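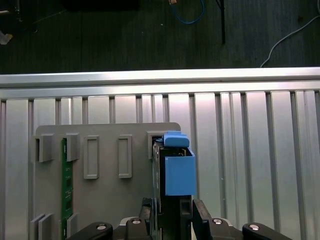
Fig. 1. Gripper at the fixture plate, module with light blue cap in the right-hand slot.

Unit 13: Budgeting a disassembly cell

Price the fixture before the arm. Briltar and Camex both quote arms without tooling, and the gap shows up in June, when funds are committed.
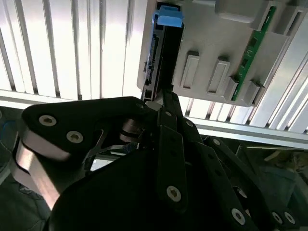

Cost lines

Fixture plates: 34 print hours per set, two sets.
Gripper fingers: one spare pair.
Integration: 110 hours — Nakajima's estimate, without safety review.
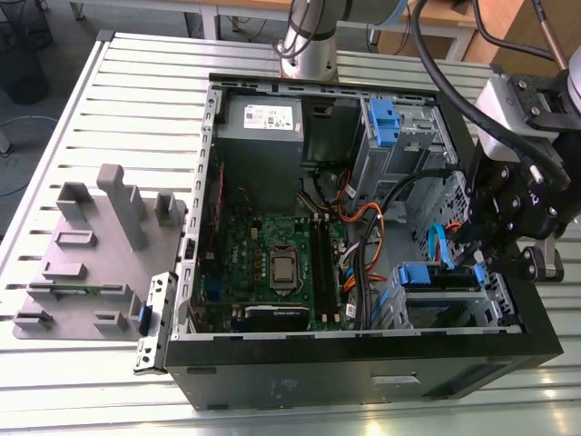
Fig. 2. Open tower on its side, fixture plate to the left, gripper over the lower drive bay.

Reach decides table size. Draw the layout first, then request quotes.
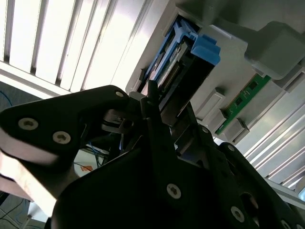 Spare parts are budgeted per contact point, using the Skureck sheet. List every part the fingers may touch. A latch that sticks out at the side, like the blue one on this carrier, gets its own line, as does the row of gold pins behind it. Enter 246 cycles per shift and bring the completed sheet to Dreßler's session.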